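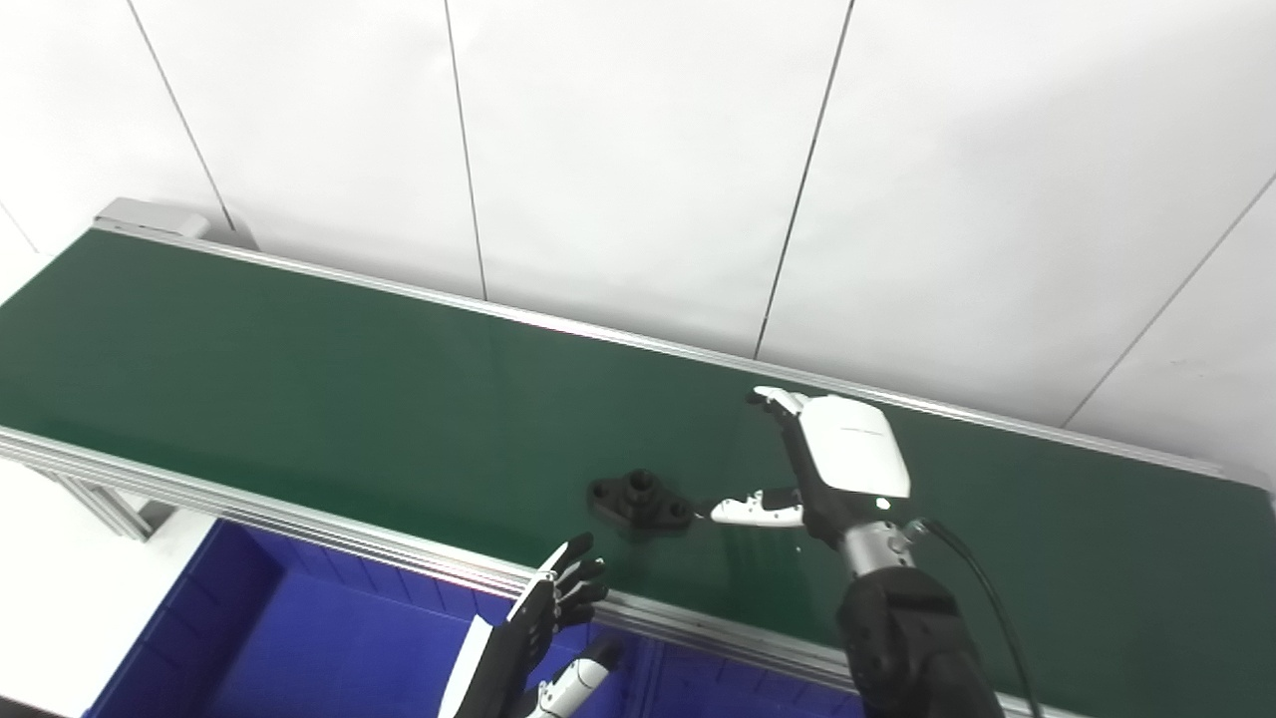
Home | Topics | Materials | Forces | Ask a question

Friction: why things grip and why they slip

Friction is a force that acts where two surfaces touch. It works against sliding. When you push a book across a table, friction pushes back on the book. If you stop pushing, friction slows the book until it rests.

Even a surface that feels smooth has tiny bumps and hollows. When two surfaces press together, the bumps catch and stick slightly. Pressing harder brings more of them into contact, so friction increases. A full suitcase is harder to drag than an empty one.

There are two main kinds to know. Static friction holds an object that is not yet sliding. Sliding friction acts once it moves, and it is usually weaker. You may have felt this with a heavy box: it needs a hard shove to start, then moves more easily.

A moving belt uses static friction. The belt pulls on the underside of a parcel and the parcel travels with it. If the belt slopes too steeply, the parcel slides back. Shoes on a pavement grip in the same way.

Oil and water can lower friction by keeping two surfaces apart. This is useful in a door hinge and dangerous on a kitchen floor.

Try it: the ramp test

You need a flat board, a ruler, a rubber and a coin. Lay the board on a table and put the rubber and the coin side by side at one end. Lift that end slowly. Stop when one of them slides, and measure the height of the raised end with the ruler. Carry on until the other slides, and measure again. Repeat the test and compare your results. With a 300 mm board, our coin slid when the end was 37 mm higher than the table. Yours may differ, depending on the board.

Words to know
Force: a push or a pull.
Surface: the outside face of an object.

Comments (2)

Senga Galbraith: My class put a sheet of sandpaper on the board. The coin needed a much steeper ramp.

Rory Niven: I am 11. Does a heavier coin slide sooner?

Related items
What is a lever?
How springs store energy
Why ice is slippery
Pulleys and ropes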